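Open day at Brumness: picking soft goods by robot arm

The Brumness site on Dranden Road held its second open day for members and their guests.
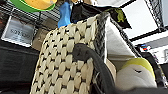

Visitors came through in small groups, and each group got a short safety talk at the door, then a walk along the aisle to the picking stations. The arms stay behind a painted line. Staff asked people to keep bags and coats on their own side of it, and for the most part they did.

Brumness handles returns and repacking for shops that sell toys, home goods and clothes. Most of what comes in is soft or oddly shaped. Boxes go to another building, where the work has been done by machine for years. Soft goods are harder. A stuffed toy gives way when it is gripped, a shirt hangs in a different shape every time it is lifted, and a basket or a tote may fold in on itself if the arm pushes on the side.

The demonstration was run by the Histeo team, who have had their arms at the site since March. Each arm has a gripper with two fingers and a small camera at the wrist. The camera moves with the gripper, so the view on the monitor swings and tilts as the arm turns. Several visitors said it took them a while to work out which way was up. The operator said new staff have the same trouble and get over it in their first week.

The task shown was a plain one: toys and a woven basket, with the arm working in close at the basket. Plush toys are used a good deal in training because they are cheap and hard to damage, and because stores send back so many of them. Baskets cause more trouble. The rim and the handles stick up into the space the arm needs, and a finger can catch on a handle on the way in or out. The operator can stop the arm with a foot pedal, and showed each group how that works.

There are two ways of running the station. In the first, a person moves a pair of hand controls and the arm follows. In the second, the arm runs on its own from what has been recorded before. The team has recorded 800 runs of the basket task under hand control and wants 1,000 before the next round of training. They keep the poor runs as well as the good ones and mark each one by hand at the end of the shift. That marking takes longer than most visitors expected.

Questions were mostly about speed and about jobs. On speed, the team said that a person is faster at this task and will be for some time. The arm's use, as they see it, is on the late shift, when the site has trouble filling places. On jobs, the site manager said that no one has been let go on account of the arms and that two packers have moved over to run the stations. There was a question about noise too. The arms are quiet. The loud part of the building is the conveyor, which was switched off during the talks so people could hear.

Guests who wanted to could try the hand controls. This was the most popular part of the day and the line ran back past the coat hooks. The controls are light, and the usual mistake is to move too fast and then overcorrect. Children under 9 could watch from the bench but could not use the controls. The rule will be the same next time.

After the tour there was coffee in the break room, along with a table from Santoso, who supply the gripper fingers. They had worn fingers and new ones side by side for people to handle. The pads are changed when the surface goes smooth, and a set lasts longer on toys than it does on rough weave.

A few practical notes for anyone who plans to come to the next open day. Parking is behind the building, and the front lot is kept for trucks. Closed shoes are required on the floor and there are no spares to lend. Photos are fine at the stations but not in the returns area, where customer labels are on show. The side entrance has a ramp.

The next visit is on 12 Aug 2026. Members can put their names down at the front desk or by replying to this newsletter. Groups are kept small, so please let us know if you have signed up and can't make it.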